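Simple Interrupted Sutures: Closing a Straight, Shallow Incision

Skills notes, Dogbe Surgical Training

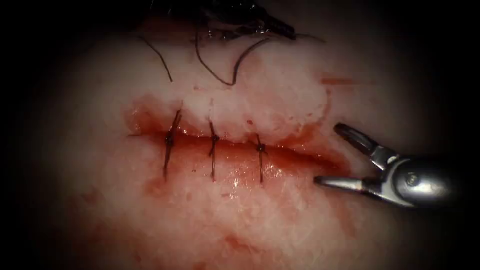 The simple interrupted stitch is the first closure most trainees learn. Each stitch is tied and cut on its own, so one can come out without disturbing the next.

1. Blot the wound line so you can see both edges.

2. Enter the tissue with the needle at 90 degrees, a short distance back from the edge. Follow the curve of the needle. Don't push it straight.

3. Come out on the far side at the same distance from the edge and the same depth. A stitch that leans usually means the exit point has drifted sideways.

4. Tie a surgeon's knot: 2 wraps on the first throw, then single throws in alternating directions. Bring the edges together and stop there. Pulling harder cuts into the tissue.

5. Slide the knot to one side of the wound before you trim. Leave short tails.

6. Place the next stitch at the same spacing and keep going until no part of the incision gapes.

If a stitch looks wrong, cut it out and redo it before moving on.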